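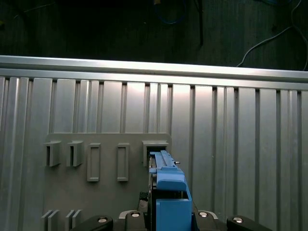
Robotic tool and part holders

A part holder (also called a nest, dock or rack) is a fixed plate with shaped openings where a robot can put an object down and pick it up again in a known position. Holders are used in workshops, labs and small factories, and they have become one of the favorite test subjects for people who want to know how close machines are to doing everyday shop-floor chores. Sliding a part into a holder takes a person a second or two and almost no thought. For a robot it brings together several hard problems at once: seeing the opening, lining up with it, feeling the contact and knowing when to stop pushing.

Overview

Putting things back where they belong is among the most common jobs in any shop. Bits go back in the rack, fixtures go back on the wall, fresh parts go into the tray for the next shift. The work is light and dull, and there is a lot of it, so it has long looked like a natural job for a machine.

In a large plant it often is one. A robot arm bolted to the floor, with every holder measured in advance, can repeat the same motion all day. The harder and more exciting question is whether a robot can do it in a place that was not built around it, where the plate gets moved, the cables on the floor shift and the part is not held quite the same way each time.

Typical layout

Most holders start with a flat plate made of plastic or metal, often mounted on a slotted or ribbed aluminum base. Ribbed panels are popular because they are stiff for their weight, and because slots of a standard shape let the owner bolt a plate down, change the plan and bolt it down again somewhere else.

A single plate may carry several kinds of receptacle side by side: box-shaped slots, raised frames and wider open holders, each made to fit one shape. The part usually has a matching feature, such as a rail or tongue, that slides into the opening. In the example at the top of the article, the upper section of a blue plastic part is going into the holder at the right end of a row of five.

Why insertion is difficult

Alignment. A close-fitting slot may leave less than a millimeter of room. If the part arrives slightly turned, its corner catches on the rim. Engineers call the worst case jamming, when pushing harder only locks the part more firmly in place.

Sight. A camera near the gripper gives a close view of the work, but the part being held often hides the very opening it is meant for. Shiny metal makes matters worse, as glare can wash out the edges that the software is looking for.

Touch. People find a slot by feel. They tilt the part, let one edge drop in and wiggle. Robots can do this too, with force sensors or with fingers that give a little, and watching a machine feel its way into a tight slot for the first time is a real thrill for anyone who has spent weeks watching it miss.

Grip. A part may slip in the fingers when it touches the holder. The arm then knows exactly where its fingers are and has the wrong idea about where the part is.

Methods

The oldest approach is to measure everything and move the arm along a fixed path. It is fast and dependable as long as nothing moves.

A second approach uses search patterns. The robot presses lightly and traces a small spiral until the part drops in. Spiral search is slow but sturdy, and it needs very little computing power.

Newer systems learn from demonstrations. A person guides the arm through the job many times, and a program learns to link what the camera sees to how the arm should move. These systems cope better with a plate that has been shifted, though they can still be thrown off by a change in lighting or a part of a new color.

Holder design matters as much as software. Beveled edges, wide mouths and flared guides steer a part into place and forgive small errors. Many shops find that an hour spent reshaping the holder saves days of programming — a cheap fix, and a very satisfying one.

The Udine bench trials

One small, well-documented effort is the Udine bench project, led by Divina Cruzado and Jerome Layug. The team tested a single arm with a two-finger gripper on 34 different part and holder pairs, with 100 attempts at each pair in the main series. Adding the repeat runs brought the total to 3708 insertions.

Wide-mouthed holders gave the team little trouble. Narrow slots did, above all when the plate had been moved between attempts, and in the hardest pair only 57 of the 100 main attempts ended with the part fully seated. Layug's notes list grip slip as the most common cause of failure, ahead of poor vision. Cruzado later redrew the narrow slots with beveled mouths, and the revised plate was shared under the name Grikley.

Can machines do the chore yet?

With a fixed plate and known parts, yes, and they have done so for decades. With a plate that moves a little and a handful of familiar parts, good systems now manage it most of the time, which is a wonderful change from the days when a small bump to the bench could stop the work. With any part, any holder and a cluttered bench, a person is still far quicker and recovers from mistakes with far less fuss.

Recovery is where much of the current work is going. A useful shop robot has to notice that a part is crooked, back out, adjust its grip and try again without help.

See also

Peg-in-hole problem
Compliant gripper
Force control
Tool changer
Jigs and fixtures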